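The Level Column

Theano Rallis had been at Kirberg for fourteen years when they asked her to check the pay file. It was October and the auditors wanted it by the end of the month.

The file had 1,463 rows, one for each employee, and a column on the far right that someone in head office had labelled Level. She was a seven. She sorted by Level, then by start date, and went down the sevens with a ruler held against the screen, the way she had done it on paper at Matham before the merger.

Ntuli was a nine. He had started four years after her, and she had trained him on the Stullix ledger at the desk by the printer. She checked his staff number against the phone list in case there were two of them. There was one.

She went to get a coffee and came back and did the rest of the sevens. There were 20 in her building. She knew most of them, and most of them were women who had come across from Matham on what the letter had called equivalent terms. She still had the letter at home, in the drawer with the warranties.

The difference came to $3,298 a year for each level. She worked it out on the back of an envelope, though there was a calculator on the desk, and then worked it out again over four years and turned the envelope face down.

At five past three Ntuli came by to ask if the file was nearly done.

"Nearly," she said. "Did you apply for nine, or did they just give it to you?"

He thought about it. "Graham told me to put in for it. It was a form. Two pages."

"I've never seen a form."

"No," he said. "He had them in his office." He stood there a bit longer. "I can send you mine, if you want to see how I filled it in."

"Yes," she said. "Send it."

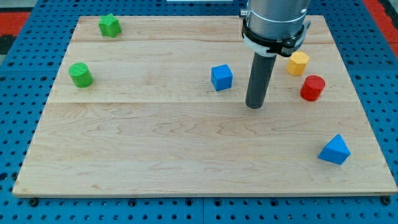
Coloured shapes on a maple board.

The form was in her inbox before he could have got back to his chair. She printed 20 copies - the printer jammed once and she cleared it - and put them in a folder. Then she filled in the top one, in pen, name and staff number and current level. Under Reason for Application there were six lines. She used two of them.

She finished the pay file at half past five and sent it to the auditors with a note saying all rows had been checked. On the way out she stopped at the first desk by the lifts, where Colleen was putting on her coat, and opened the folder.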